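Demonstration gathering — progress report, July
By Iqra Butt
To: Sabina Siriwardena, Fullavia

Sabina — sorry this is short and a bit rough, I am writing it between sessions. Budget sheet comes separately.

Where we are

1,521 usable demonstrations against the target of 2,000 for this phase. That is after the cull, so please don't compare it with the number in the spring report, which was raw recordings. Of the 1,521, 723 are cloth tasks (fold in half, fold in quarters, flatten, move into box). The rest are pick and place with small blocks and the tray.

The cloth share is lower than we promised. Cloth is slow. A block episode is over quickly and the reset is a nudge with your hand. A cloth episode runs long, then somebody has to lay the thing out again, differently from last time, and if they get lazy we end up with a pile of examples that all start the same way. We had exactly that problem in the first two weeks and threw most of them out.

What changed since last report

Start positions now come off a printed sheet. Operator draws a card, sets the cloth to match the card, starts. Boring but it fixed the sameness problem.

Both arms are now driven together for every cloth task. Before, we let people use one arm when it was easier and the model picked up a habit of parking the other one in the way. Older one-arm episodes are kept in a seperate folder, not counted above.

Labels are written straight after each episode, one plain sentence. We tried doing them at the end of the day and people couldn't remember which was which.

Moved storage to the Nuvaton server. Transfer took a whole Monday and we recorded nothing that day. Should not happen again.

Training so far

Two runs. First one on blocks only, fine, does what you'd expect. Second on blocks plus cloth, and here the results are mixed. It goes to the corners well. Then it hesitates. Our reading is that operators themselves pause right before closing the grippers, to check the view, and the model has learned the pause as part of the job. Wikström thinks it's a camera timing fault. I don't, but we are checking both before spending more hours.

Practical fix for now: operators are asked to keep moving on the approach, even if it means a worse grab. A missed corner followed by a second try is a good example for us. A long stop in mid air isn't.

We also went through old episodes and trimmed the longest pauses. Will know after the third run whether triming alone is enough.

The cloth set-up is the small square one for now, both grippers coming in from the sides to the far corners, box off to the left for the last step. 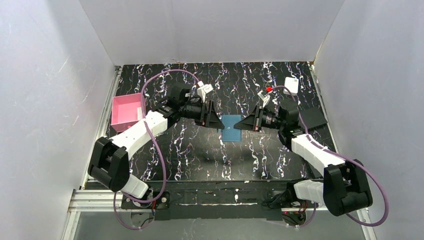 Bigger cloths wait until the hesitation thing is settled. I would rather have the small one working properly than three sizes half working, and it would be hard to tell what was causing what if we changed size in the middle.

Problems

Cables. One wrist cable failed and cost us an afternoon. Spares ordered through Vidov, two arrived, two still to come. Check is now part of the morning start-up.

Operator hours. We lost one trained operator to another project and the replacement needs 10 practice sessions before her episodes count. She is through six. Quality looks good already, so I may ask to count the last few.

Quality checks are behind. Every cloth episode gets watched by a second person and there is a backlog. Nothing unchecked is in the figures above.

Next

Finish the backlog first, then third training run with the trimmed set. Cloth episodes every morning, blocks only in the afternoon when people are tired. If the third run still hesitates we stop recording cloth and look at the timing question properly, even if that pushes the 2,000 back.

What I need from you

A yes or no on extending the operator contract — it runs out before the phase does. And whether the block tasks can be capped where they are now so the remaining hours go to cloth. I'd prefer that but it changes the split in the agreement so it has to come from your side.

Call me any time after 3, mornings I'm at the rig.

Iqra

Recent reports
Demonstration gathering — spring report
Operator training: notes and practice sheet
Storage move to Nuvaton, what went where
Start position cards, second version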